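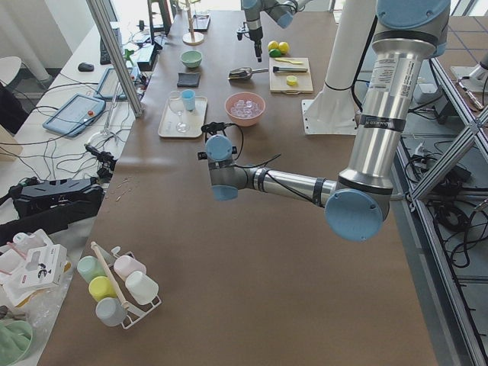
The drinks table, with both arms reaching over it.

5 October 2026
By Szűcs
Filed under: Robot software, Planning

I spent most of the past week on the part of our planner that decides which arm gets to move. It is dull code and I had been putting it off since May.

The drinks task uses two arms on one long table. One works from the side and the other from the far end. Each has its own motion planner, and each planner is fine when it runs alone. The trouble is the middle of the table, where both of them want the same space. The tray is there, and so is the bowl of ice.

Until now I used a lock. An arm asked for the middle zone, got it, did its whole move and gave it back. That is safe and very slow. If one arm was reaching for the scoop, the other had to wait even when it only wanted to pass a lemon over the cutting board.

The new version cuts each path into short pieces and reserves the space one piece at a time. I call the module Inetti. Before an arm starts a piece, Inetti sweeps its links through that piece and checks the result against what the other arm has reserved. If they overlap, the second arm holds where it is. The check takes 7 milliseconds on the desk machine, which is quick enough that I don't bother running it ahead.

Deadlocks were the first problem. Arm A held a piece that arm B needed, and the other way around, and they would both stop. I added a rule that the arm holding an object keeps its place and the empty one backs out along the path it came in on. If both are holding something, the one closer to its goal goes first. I don't love that second rule but it has held up so far.

I replayed 1314 logged plans from the old setup through the new code in simulation. 94 of them got stuck before I added the back-out rule. With it, 33 still got stuck. Nearly all of those involve the wine glass. The grasp planner only offers a narrow set of wrist angles when the glass is lying on its side, so an arm that has backed out often can't find a way in again.

Perception is its own headache with that glass. The depth image goes right through it, so the pose comes from the color image and the known height of the tray. It's good enough for a grasp but I pad the collision shape a lot, and the padding eats into the space Inetti has to share out. The ice has the same depth problem, but there I just treat the whole bowl as solid.

Next I want to let the grasp planner see the reservations, so it stops offering grasps that can't be reached for the next few seconds. That means changing the message format, and the logging tool will need an update to match.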